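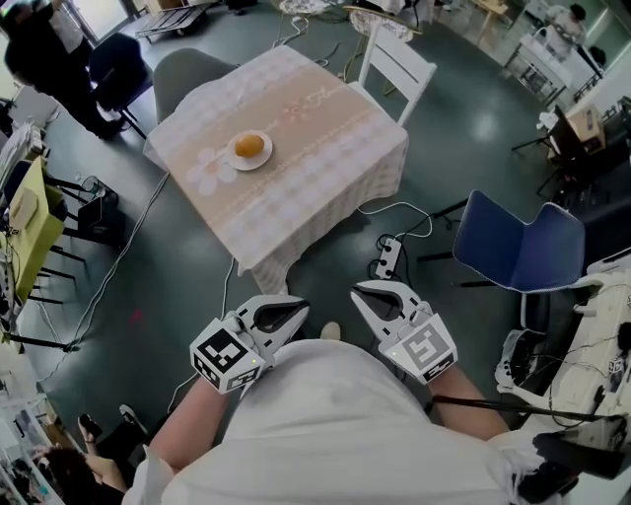 Mitra Salehi
5/18/25

Finally got a cloth on the dining table. Pink and beige check with white flowers, from the Akbari stall in Plellbridge. Paid 20 for it.

Mitra Salehi
It hangs a bit low at the front but I'm not hemming it. Life is short and my sewing is bad.

Mitra Salehi
None of the chairs match. The blue one and the white wooden one are staying – the other two I could be talked out of.

Mitra Salehi
Next job is the cables. The power strip lives on the floor by the table and I'd like it up on the wall before my aunt visits in July.

Mitra Salehi
Measured for trunking, need around 4 metres. Tolico do it in white.

Mitra Salehi
Also, does anyone know if you can wash these woven cloths at 40? Label only says "gentle". One piece of fruit on a plate is all it's being trusted with for now.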